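Brutum 738 Anti-Static Bench Mat

Home > Workshop > Bench Mats > Brutum 738

Item no. 738-G
In stock – ships from our Stevstead warehouse

A two-layer rubber mat for electronics repair, soldering and general bench work. The top layer drains static slowly and stands up to solder splashes. The bottom layer is conductive and carries the charge to ground through the snap in the corner. The mat lies flat out of the tube after a night on the bench.

Specifications
Width: 1000 mm
Depth: 50 cm
Top layer: static-dissipative rubber, matte gray
Bottom layer: conductive rubber, black
Snaps: two, front left and front right
Edges: cut square, not hemmed

In the package
One mat
One ground cord with ring terminal
One wrist strap, adjustable
Instruction sheet

Setting up
Clean the bench and let it dry. Unroll the mat gray side up. Connect the ground cord to the left or right snap and run the ring terminal to your ground point. Do not connect two mats to each other in a chain – each one needs its own cord. Check the wrist strap with a tester before the first job and then at the start of each shift.

Cleaning
Use water with a little dish soap, or the MacKinnon mat cleaner listed under accessories. Do not use window cleaner or anything with silicone or wax in it. These leave a film that stops the surface from working as it should. Alcohol is fine for flux spots but will dry out the rubber if you wipe the whole mat with it every day.

Cutting to size
The mat can be cut with a utility knife and a steel ruler. Cut from the gray side. Leave at least one snap in the piece you plan to use. Offcuts make good liners for parts drawers but are not grounded, and cut mats cannot be returned. 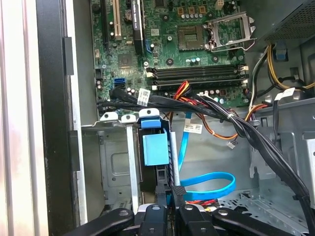
For full-size desktop cases we suggest the deeper version, 738-L, which leaves space in front of the case for drives, cards and screws. It has the same layers and snaps and costs $40 more.

Accessories
Replacement ground cord
Wrist strap, small
MacKinnon mat cleaner, spray bottle
Trekerholm parts tray, magnetic

Customer comments

"Had mine since July. Corners stayed flat, no smell. The cord could be longer." – Elba Orellana

"Good mat. Ordered the standard one first and should have gone with the L. The exchange was easy." – Kyu-ri Son

Shipping and returns
Mats ship rolled, never folded. Orders placed before 2 p.m. leave the same working day. Uncut mats can be returned within 40 days in the original tube.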